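Review: the Clanska capsule machine, after a summer of too much coffee

I bought the Clanska in June, when our old filter pot finally gave up, and I have now put 217 capsules through it (I know because I buy them by the box and I'm that sort of person). I'm very fond of it! It isn't perfect, and I'll get to that, but it has been on the table every morning and I still look forward to pulling the lever.

And what a lever. It's a chrome handle that curves forward over the top, and opening it feels a bit like raising the bonnet of a nice old car. The rest is glossy white with a black front, and there's a slotted silver grille over the drip tray. Shirley Fehr, who shares the kitchen with me, thought it would look fussy. She now makes three cups a day with it.

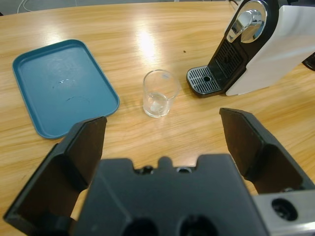

Filling and first cup

The tank holds 1250 ml, so two of us get through a morning without a refill. From cold it's ready in 10 seconds less than the time I need to find a capsule, and the first espresso of the day comes out properly hot. I run a little plain water through into a short glass before the first coffee - old habit from my mum's machine, and it does seem to make the cup taste cleaner.

Taste is down to the capsules, of course. We've settled on Sundow dark for mornings and the Shirima decaf after supper, which has a lovely toasty smell and none of that cardboard flavour. Thịnh Quan lent me a sleeve of something very fruity and I wasn't keen, but he drinks it by the bucket.

Living with it

Drips are my one real grumble. The last few drops tend to fall just as you lift the cup away, so I've taken to carrying everything on a tray. Ours is a shallow blue-green one with raised edges, and it stays out on the table next to the coffee things all day. It wipes down in seconds and keeps rings off the wood, and I'd honestly suggest one to anybody buying a machine like this. 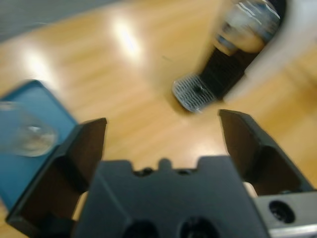
Noise is fine. There's a hum, then a bit of a rattle if your cup is touching the grille, and it's over before the toast pops. Cleaning is easy too: I rinse the drip tray every evening and descale when the light comes on. A glossy tabletop like ours shows up every splash, mind you, with the ceiling light bouncing off it, so I keep a cloth handy and go over the wood last thing at night.

Before you buy, measure your table. The lever needs headroom, and the drip tray sticks out further at the front than I'd expected from the shop display.
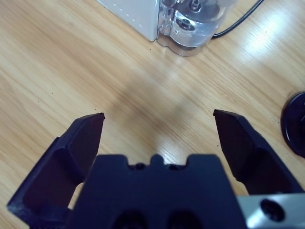 Our table: pale wood, streaky grain and a few specks I still need to wipe up.

Would I buy it again? Yes, in a heartbeat, though I'd love a longer cable. Four and a half stars from me, five from Shirley.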